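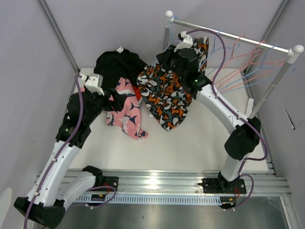
Looking after an old laptop at home: a few tips for the darker months

Posted 2023-11-13 in Home and Workshop

If your house is anything like ours, there is an elderly laptop living on the end of the kitchen worktop, and everybody uses it for recipes and bus times and complains that it's slow. Ours is a Yeoman, bought second-hand, and I'm fonder of it than I ought to be. It has had 44 small repairs if you count the times I've stuck the rubber feet back on (I keep a notebook, don't laugh).

Start with dust. Turn the machine off properly, unplug it, and take the battery out if yours comes out. A soft, dry paintbrush is lovely for the vents, and I keep a cheap one in the drawer for nothing else. If you use a can of air, give it short puffs with the can upright, and hold the fan still with a cocktail stick so it doesn't whizz round.

For the keyboard, tip the laptop over a tray and tap the back gently. You'll be amazed at the toast! Then wipe the keys with a cloth that is barely damp. Please don't spray anything straight on to the machine. I did that once with a kitchen cleaner and the letter G has never forgiven me.

Screens want a dry microfibre cloth and a light hand. Greasy fingerprints may need a drop of water on the cloth, and that's all. No window cleaner, no kitchen roll.

Where it stands matters too. A laptop on a cushion or a folded tea towel can't breathe, so put it on something hard and flat. I made a little stand from an offcut of shelf, 300 mm long, with 3 strips of wood glued underneath to let the air through. It took an evening, mostly waiting for glue.

Now, the slowness. Before you spend any money, look at what starts up by itself when you switch on. Ours was opening a photo program and an old Gradport printer helper for a printer we gave away ages ago. I removed the lot and it was like having a new machine, or at least a younger one. Clear the downloads folder while you're there. I had 700 files in mine, and most of them were the same knitting pattern.

Do copy your photographs somewhere else first, though. An external drive in a drawer is fine, so long as you remember to plug it in now and then. I do mine when I change the beds.

Last of all, label your chargers. We have a Skornau and a Tivimura with plugs that look identical and aren't, and a bit of masking tape with the name on has saved a good deal of muttering under the table. Biro fades on it, so use a laundry marker.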